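Kinport Workshop - Frequently Asked Questions

Can a machine do my household chores yet?

Some of them, slowly. A floor vacuum robot does its job without help on most days. Folding shirts, emptying a dishwasher or clearing a table is much harder, and I would not buy anything today for this purpose.

What about chores on the shop floor?

They are a little easier, because you can decide where every thing is kept. Our test list at Kinport has 21 chores, such as putting a tool back on its shelf, wiping a bench and sorting screws by size. In August the Aren program could finish 12 of them with no person helping.

How long does it take?

Longer than you hope. One bench took the machine 121 seconds to wipe. I do the same bench in much less, and I am not fast.

Why is picking up a tool so difficult?

A handle can lie in many directions, and the fingers hide it at the moment when you most need to see it. Then the grip must be strong enough to hold but not so strong that the tool turns away. Soft objects like rags are worse - they change shape with every touch.

Do I need a hand with fingers, or is a simple gripper enough?

For boxes and bottles a simple gripper is enough, and it is cheaper to repair. For tools with handles we prefer fingers with rubber tips.

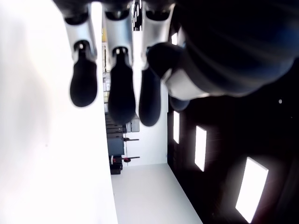 Silver fingers with black rubber pads, and red-and-black handled tools at the shelving behind.

Can I leave it working alone at night?

We do not allow it. One person must stay within reach of the stop button.

Can I come and see it?

Yes, on Friday from 2 in the afternoon. Please write first to Calum McIver at the front desk and tell him which chore interests you. You may bring your own objects, but no glass and nothing with a blade.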